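# The Town That Reads Its Own Meters

The substation at Driklow sits behind a chain-link fence at the end of a gravel road, between a feed store and a church parking lot. It was built for a town half the size. On hot evenings in July, when the air conditioners are all running, the transformer hums loudly enough to be heard from the church steps.

Driklow buys its power wholesale and sells it to 1,145 customers over lines the town has owned since before most of them were born. For years the arrangement ran without much argument. Rates were low, the billing office was on the ground floor of the town hall, and if the lights went out you could call a person who lived three streets over.

Then the wholesale contract came up for renewal. The supplier, Brumia, offered a new price that moved with the time of day. Power used between four and nine in the evening would cost the town far more than power used at night. Driklow's meters couldn't tell one hour from another. They were read once a month by two employees in a pickup truck, and they showed a single number.

That left the town with a choice that many small utilities have had to make. It could absorb the evening price and spread it over everyone's bill, or it could replace its meters and charge people according to when they used electricity. The council argued about it through most of a winter.

The people against new meters had good reasons. Retirees are home in the late afternoon and can't put off heating or cooling until nine. The two dairies outside town milk on a schedule set by the cows. A few residents worried about what hourly readings would show about their comings and goings, and they wanted to know who would keep the records and for how long.
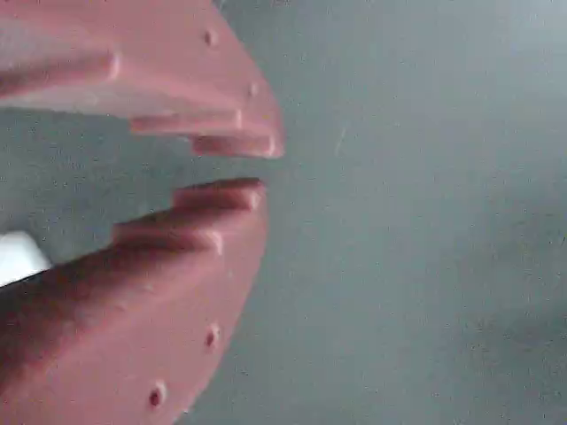

The council settled on a trial. It signed with Kragh, a metering contractor, to install 200 of the new units on the east side, where the lines are oldest and the evening load is heaviest. Customers there could stay on the flat rate or switch to hourly pricing, and they could switch back once without a fee. Readings would be held by the town and deleted after two years.

Installation took longer than planned. Some of the older houses had meter sockets so corroded that an electrician had to replace them first, and the town hadn't budgeted for that. In the end the utility paid for the sockets out of its storm reserve — a decision that still comes up at council meetings.

The billing software was another problem. Driklow had used the same program, Stilus, since it stopped writing bills by hand. It could store one rate per customer. For the first three months of the trial, a clerk worked out the hourly bills in a spreadsheet and typed the totals in. One household got a bill for $688 after two readings were entered in the wrong column. It was corrected the same afternoon, but by then word had gone all over town.

The results so far are modest. Almost 210 households asked to join, a few more than there were meters for. Among those who chose hourly pricing, evening use fell, mostly through small changes: water heaters put on timers, laundry moved to the morning, cars charged after bedtime. Some customers saved enough to notice. Others saw no difference and went back to the flat rate.

The dairies stayed out. One of them has asked instead about putting solar panels on the barn roof, which raises a separate question of what the town should pay for power it didn't order. There is no policy for that yet. The rate ordinance was written when electricity only went one way.

The wider question is whether a utility this size can keep going alone. Neighboring towns have sold their systems to larger companies and used the money to fix roads and water mains. In Driklow, a sale would need a public vote, and so far no one on the council has proposed one. Electric revenue pays for the streetlights, the pool and part of the fire department, and replacing it would mean a higher property tax.

The council will take up the meters again once it has a full summer of readings. If it goes ahead, crews will start on the west side next spring, and the pickup truck will keep making its monthly rounds until they finish.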